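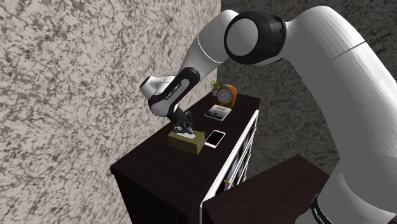

Second week in the new flat in Illisdale, and I want to write down what I learned about moving with little money. Small thread.

1/ I began to pack in June, 30 minutes every evening after work. The books went first, the kitchen last. I would do it the same way again.

2/ The van company asked for a deposit by phone. I asked for it in writing and they sent it the same day. Please always ask.

3/ My neighbor Parveen Talukder told me to photograph the meters before giving back the keys. Good advice – the first bill was wrong by over 18 dollars.

4/ Changing the address is the slow part. The bank needed 2 letters, the library only my name.

5/ I still have no curtains. If someone knows a cheap shop near the Hailu bus stop, I am very grateful for the tip.

6/ Noémie asked about the cat. She is well, she sleeps in the bathroom sink.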